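Kit wash and sort: what we need back and how to look after it

The February kit return is nearly done. Of the 54 sets that went out to members of the Stutgate club in the autumn, 17 are still at people's houses. If you have one of them, please bring it to the front desk at the Garnness hall during any evening session. You don't need to wait for a training night with your own group, and someone else can hand it in for you as long as your name is on the bag.

A set means a top and a pair of shorts. Several bags have come back with only one of the two. If you can't find the other half, tell Catalina Medina when you hand it in and she will put a note on the list. We can often match up odd pieces once everything is in, and two families found last year that they had gone home with each other's shorts.

We are also taking in replica basketball tops this year, for the friendly games and the junior come-and-try sessions. These don't have to be club colours. Any team will do, adult or child size, provided the seams are sound and the lettering isn't coming away. Quite a few have arrived already. They are being sorted on the covered table in the side room, and they all need to be checked, folded and bagged by size. 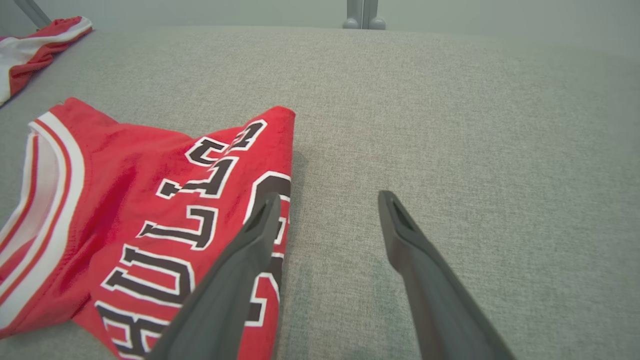 Red Bulls top, waiting to be folded.

Replica tops need a bit more care than the club kit. Our own tops are plain apart from a small badge, so they can go in with most things. Tops with big letters and numbers on the front are different. The print can crack if it is ironed directly or dried too hot, and once a letter starts to lift at the corner it tends to keep going. Check the label first. If the label has faded or been cut out, please do the following.

Turn the top inside out. Wash it at 30 degrees with similar colours, using ordinary detergent and no fabric softener. Keep red tops away from anything white for the first few washes, including the white shorts from the older away kit. Take it out of the machine as soon as it finishes and hang it up to dry, away from the radiator. Don't tumble dry it. If it is badly creased, iron on the inside at a low setting and go around the lettering.

For stains, a little washing-up liquid and cold water rubbed in with your fingers will shift most things. Please don't use bleach on striped trim. We lost a good top that way in the autumn, when the white came up well and the red beside it went pink.

Folding is the part that takes us longest, so it helps if tops arrive already done. Lay the top face down and smooth out the wrinkles. Bring both sides in towards the middle so that the armholes meet, then fold up from the bottom in two goes. Turn it over and the front should be showing. With a large number on the front, try to put the fold above or below it, as a sharp crease through the print will still be there months later. Shorts are folded once down the middle and once across, then laid on top of the matching shirt.

Each finished set goes in a clear bag with the size written on a slip of paper facing outwards. Don't write on the bags, as we use them again. Adult sizes go on the upper shelves in the store and junior sizes on the lower ones. If there is no size label, hold the top against one that has a label and go by the width across the chest. Length is no guide at all, as the older tops were cut much longer.

Cristóbal Insaurralde is doing repairs again. He can mend a split side seam or a loose hem, and he has red, black and white thread in stock. Pin a note to the place that needs attention. He can't replace missing letters or numbers, so anything in that condition goes in the practice box and will be used for warm-ups.

The cost of replacing lost kit last season came to £300. We would much rather put that towards balls and hall hire, so do have a look in car boots, under beds and at the bottom of sports bags. One set was handed in last month after two years behind a wardrobe, and it was perfectly good once it had been aired.

There is room for more helpers at the sorting table. You can come for half an hour or the whole evening, and there is tea in the kitchen. Speak to Catalina at the desk if you would like to join in, or leave your name on the sheet beside the noticeboard. Spare clear bags are also welcome, in the large size with a fold-over flap.

Updated 2020-03-18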